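Pullau: Ein Rahmen, der ohne Motor fertig sein muss

Seit vier Jahren arbeitet die Werkstatt Pullau an einem elektrischen Motorrad, dessen Rahmen den Akku vollständig trägt, ohne ihn als tragendes Teil zu verwenden. Der Konstrukteur des Betriebs hält diese Trennung für die wichtigste Entscheidung am Fahrzeug. Wir sprachen mit ihm in Wodbridge, wo das zweite Fahrgestell zurzeit auf der Richtbank steht.

„Wir haben mit dem Lenkkopf angefangen“, sagt er. „Lenkkopfwinkel, Nachlauf, Radstand. Wenn diese drei Werte feststehen, lässt sich über den Rest reden. Viele fangen beim Akku an, weil er das größte Bauteil ist, und legen die Geometrie dann darum herum. Das sieht man den Fahrzeugen an, und man merkt es in der ersten engen Kehre.“

Das Modell trägt die Bezeichnung Vota. Der Rahmen besteht aus nahtlos gezogenem Chrom-Molybdän-Stahl, die Verbindungen sind WIG-geschweißt, die Schwingenlagerung sitzt in gefrästen Aufnahmen, die nach dem Schweißen noch einmal in einer Aufspannung nachbearbeitet werden. Aluminium stand zur Debatte, wurde jedoch früh verworfen. „Bei unseren Stückzahlen kann ich mir keine Wärmebehandlung für jeden Rahmen leisten. Stahl kann ich schweißen, richten und zur Not auch nach einem Sturz beurteilen. Die Mehrmasse gegenüber Aluminium fällt bei einem Fahrzeug mit diesem Akku kaum ins Gewicht.“

Fahrfertig wiegt der aktuelle Prototyp 186 Kilogramm. Das Ziel lag darunter, um wie viel, möchte der Konstrukteur nicht sagen. Einen erheblichen Anteil am Übergewicht habe das Akkugehäuse, das in der jetzigen Form aus Blech gekantet und verschraubt ist. Eine gegossene Variante wäre leichter, setzt aber eine Form voraus, die sich erst ab einer bestimmten Serie rechnet.

Auf die Frage, weshalb der Akku nicht mitträgt, obwohl das Gehäuse ohnehin steif sein muss, holt er weiter aus. „Die Rechnung ist auf dem Papier richtig. Man spart Rohre, man spart Gewicht. Aber dann hängt die Steifigkeit des Fahrwerks an einer Schraubverbindung, die beim Akkutausch jedes Mal gelöst wird. Ich müsste garantieren, dass die Vorspannung nach dem fünften Tausch noch stimmt. Das kann ich nicht, und eine Werkstatt auf dem Land kann es auch nicht.“ Im Vota lagert der Akku daher auf vier Gummielementen. Er lässt sich nach unten ausbauen, ohne dass Schwinge oder Federbein angefasst werden.

Die Folge ist ein breiterer Rahmen im Bereich der Knie. Frühe Testfahrer bemängelten das. Im zweiten Fahrgestell wurden die Unterzüge enger geführt und die oberen Rohre nach hinten stärker eingezogen. — Die Sitzhöhe blieb dabei unverändert.

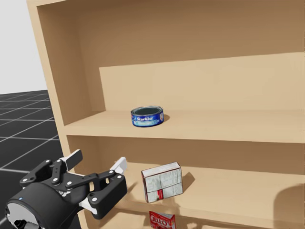

Ausgabe 4

Den Antrieb liefert Huỳnh, ein kleiner Hersteller von Axialflussmaschinen, mit dem Pullau seit Beginn des Projekts zusammenarbeitet. Der Motor ist flüssigkeitsgekühlt und sitzt unmittelbar vor der Schwingenachse. Die Übersetzung erfolgt einstufig über ein Zahnradpaar auf das Kettenritzel. Einen Riemen habe man erprobt, sagt der Konstrukteur. „Der Riemen ist leiser und sauberer, verlangt aber eine Vorspannung, die über den Federweg konstant bleibt. Dafür müsste das Ritzel konzentrisch zur Schwingenachse liegen. Dann baut der Motor zu breit. Also Kette.“

Das Geräusch der Kette tritt bei einem Elektromotorrad deutlicher hervor als bei einem Verbrenner. Pullau verwendet eine Gleitschiene aus einem weicheren Kunststoff als üblich und nimmt den höheren Verschleiß in Kauf. Die Schiene ist als Wartungsteil vorgesehen und mit zwei Schrauben befestigt.

Weniger auskunftsfreudig ist der Betrieb bei der Reichweite. Bislang wurden mit dem ersten Prototyp 2112 Kilometer gefahren, davon der größere Teil auf Landstraßen. „Ich nenne keine Reichweite, solange die Steuerung noch geändert wird. Wir haben im Januar bei Temperaturen knapp über null gemessen und hatten Werte, die niemandem helfen. Wenn die Software steht, messen wir neu, mit festem Profil und festem Fahrergewicht.“

Bei der Rekuperation hat man sich für eine zurückhaltende Abstimmung entschieden. Das Schleppmoment ist in zwei Stufen wählbar und wird bei Schräglage reduziert. Eine dritte, stärkere Stufe gab es zeitweise, sie wurde nach Versuchen auf nassem Asphalt wieder entfernt. „Ein Hinterrad, das beim Schließen des Griffs zu stark verzögert, ist bei Nässe ein Problem. Man kann das über die Regelung abfangen. Mir ist lieber, wenn die Regelung selten eingreifen muss.“

Die Bremsanlage stammt aus dem Zulieferregal: vorn eine Doppelscheibe mit Vierkolbensätteln, hinten eine Einzelscheibe. Eigene Entwicklungen seien dort nicht sinnvoll. Gleiches gilt für Gabel und Federbein, bei denen lediglich die Federraten und das Dämpfungssetup angepasst wurden. Die Gabel ist gegenüber der ersten Abstimmung in der Druckstufe weicher geworden, nachdem sich der Vorderbau auf kurzen Querfugen unruhig gezeigt hatte.

Offen ist die Frage der Zulassung. Pullau strebt eine Kleinserien-Typgenehmigung an, die Unterlagen zur elektrischen Sicherheit und zur elektromagnetischen Verträglichkeit sind in Arbeit. Die EMV-Messung musste einmal abgebrochen werden, weil die Schirmung der Leitung zwischen Inverter und Motor nicht ausreichte. Die Leitung ist inzwischen kürzer und wird beidseitig aufgelegt.

Über den Preis wird in Wodbridge noch nicht gesprochen. Das dritte Fahrgestell soll bereits mit den Vorrichtungen entstehen, die auch für die Serie vorgesehen sind. „Wenn die Bohrungen der Schwingenlagerung dort ohne Nacharbeit fluchten, kann ich eine Stückzahl nennen. Vorher wäre das geraten.“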